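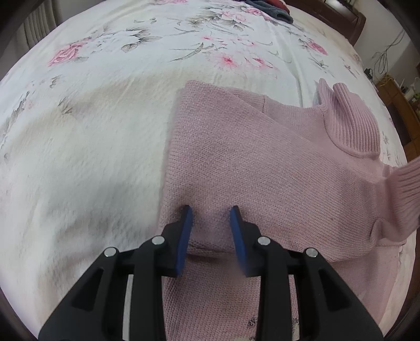
I own too many sweaters for the closet I have. It's one narrow closet with a single shelf, and every November the shelf fills up, the pile leans, and I end up pulling things from the bottom and wrecking the rest. This year I let it go all winter. Now it's March and I'm finally dealing with it.

I do all my folding on the bed. I've tried the kitchen table, but it's too narrow for a sweater with the sleeves out, and I don't like crumbs on knits. The bed is big and about the right height if I don't stand there too long. I pull the comforter off first and work on the bare sheet, the one with the roses.

The pink turtleneck is the one that gives me trouble. I bought it from Brollance a few years ago, and it's still the warmest thing I own that doesn't itch. The body folds fine. It's the collar that won't cooperate. It's a tall ribbed collar that rolls over on itself, and if I fold the sweater the normal way, the collar makes a lump at the top and everything stacked on it slides off.

For a long time I folded it face down, sleeves across the back, then in half. That gives you a nice square, but the lump is still there. My friend Nerys Rosser told me to fold the collar down flat onto the body before doing anything else — then sleeves, then thirds from the hem up. It takes longer. The stack does stay up.

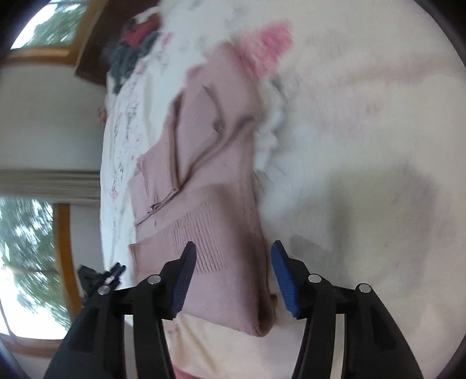

Sleeves are the other half of it. I used to cross them straight over each other, and the cuffs would stick out at the bottom. Now I bring each sleeve in at the shoulder seam, then turn it so it runs down along the side of the body. The fabric bunches a little where the sleeve turns. I smooth it with the flat of my hand and leave it. If I pull on it, the knit stretches and I have to start over.

Things I'm not hanging anymore: anything knit. I hung a gray cardigan for one season and it came out with points on the shoulders that never washed out. Adwoa Tsikata at work says steam fixes that. I borrowed her steamer, a Solameo, and it helped with the left shoulder and did nothing much for the right.

I also bought two zippered storage bags for the stuff I won't need until fall. The heavy sweaters go in those, under the bed, 8 to a bag. Any more than that and the zipper strains. The turtleneck is staying out for now, because it still gets cold here in the mornings — I wore it twice last week.

What's left is the scarves, and I don't have a plan for those. They're in a tote bag on the back of the door.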